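Automation in Hotel Housekeeping and Its Effect on the Staff

Project report, second semester, Service Management course

1. Why we chose this topic

When people talk about robots at work, they usually mean factories. Our group wanted to look at a workplace where the work is different every day. We chose the Bandivent hotel, because one of us had worked there in the summer and the manager agreed to our visits. The hotel has 90 rooms and the housekeeping department has 23 employees. Since November it tests a two-armed robot from the company Stustanura. The staff calls it Ako, which is the name of the software on its tablet.

2. How we worked

We made three visits and talked with room attendants, two supervisors and the person from Stustanura who trains the robot. We also received the task log of the test period, which contains 1597 tasks. We did not measure the speed of employees. The supervisors asked us not to do this, and we think they were right.

3. What the robot is used for

Ako does not clean bathrooms and does not change the bed sheets. Its tasks are small ones: picking up towels, placing cushions, and handling clothes. The clothes task is part of the evening service, when a guest has asked for the room to be tidied. 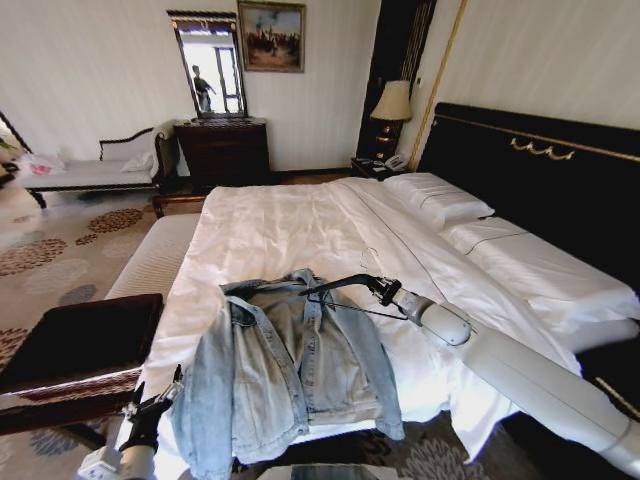 Clothes were also the subject on which the attendants had the most to say. Hanging a jacket is a thing a person does without thinking. For the robot it must be divided into steps, and somebody has to show these steps many times. One attendant told us that before the test she had never thought about which hand she uses for the hanger. Now she is asked about it by engineers, and she enjoyed that part.

4. What changed for the people

The number of employees is the same as before. The content of the day is what changed. Four attendants received a training of 26 hours and now spend part of the shift with the robot. They prepare the room, watch the work and write down the errors. They are paid a little more for these hours. The others have the same tasks as before, but sometimes they must wait for a room, and this was the most frequent complaint.

Several attendants were worried about the future. The manager said that no job will be removed during the test, but he could not say anything about the time after it. A second hotel, the Byun, has asked to join, so the question will come up there too.

5. Limits of our report

We spoke mostly with people from the day shift. The evening attendants, who see the clothes task more often, had little time for us. If another group continues this project, we recommend to start with them.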